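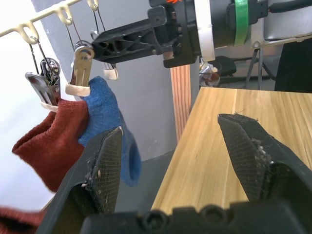

I bought the Plodstead clip hanger in January, after the plastic pegs on our old one went brittle and snapped one by one. It's a white plastic rail with metal clips hanging off it on wire loops, and it's meant for socks, undies and other small stuff that takes up too much room on the line. The rust-red and blue socks are knitted ones with a fair bit of bulk in them, and the clips take a bunched-up cuff without complaint. I peg by the cuff, one sock to a clip.

The clips are stiff for the first week or so and then ease off. They've left a faint mark on thin cotton, but it goes once the sock has been worn. Wool is fine.

My main gripe is the loops. They slide off the hooks if you carry the thing outside in a hurry, and I've had to fish a clip out of the garden twice. Pinching the hooks in slightly with pliers helped – I'd have expected that done at the factory.

It cost $54 from Pruson in Lallton, dearer than the supermarket ones. The Zalewska version is cheaper but has a smaller rail, and I'd want the extra colour choice in white anyway. Four stars from me, five if they fix the hooks.

Reviewed 22/07/2022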